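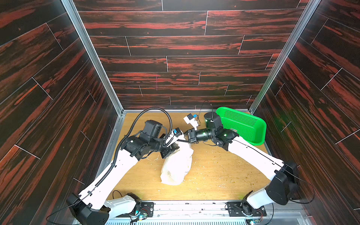 Hosdale Robotics Club — minutes, Thursday meeting

Print this page | E-mail this page

I'm on minutes again because I lost the coin toss with Endang, so apologies in advance if this rambles. We started at 4, or close to it, once everybody had found a chair and Vasilică had finished his sandwich.

Last meeting's minutes: approved. Endang wants it noted that she never volunteered to repaint the storage cupboard. Noted!

Two-arm task. This took up most of the meeting. We're sticking with the plastic bag for the Grusley showcase. I argued for something stiffer (a box, please, anything with corners) but got outvoted, and fair enough, the bag is the more interesting problem. The left arm does the holding and the right arm comes in to meet it, and the trouble is all in the meeting. Vasilică thinks we're bringing the right gripper in too low and wants to try a higher approach. Endang thinks we should slow the whole thing down first and change one setting at a time. We're doing Endang's way until next week, then Vasilică's.

We also talked about whether the bag should start flat or crumpled. Agreed: crumpled, a different crumple every run, and whoever is driving doesn't get to fix it with their hands first. Yes, I know who I'm looking at.

Practice runs. We have 696 saved from the spring and this month, and the older ones need sorting before anybody trains on them. Endang and I will split the pile. Vasilică is aiming for 100 new runs before the showcase in July, which I think is a lot, but he's bringing snacks so I'm not going to fight him on it.

Housekeeping. Crumbs on the board! Please brush it down before you start a session and again when you leave. The green basket stays at the back on the right when it isn't part of a task. And the cables on the left side need tidying — I said I'd do it, so it's written down now and I can't wriggle out.

Showcase. Eltley are sending a team again and so are Yakubu. We get one table and a ten-minute slot. Endang is writing the talk and I'm making the poster. We still need somebody with a car big enough for the booth panels. My mom might say yes if asked nicely.

Any other business. Vasilică asked if we can change the club name. Not today.

Finished at 6. Next meeting same time, same room, and Vasilică has the minutes.

Recent items
Minutes: choosing a showcase task
Sign-up sheet for practice slots
What to bring to Grusley
New members: start with this page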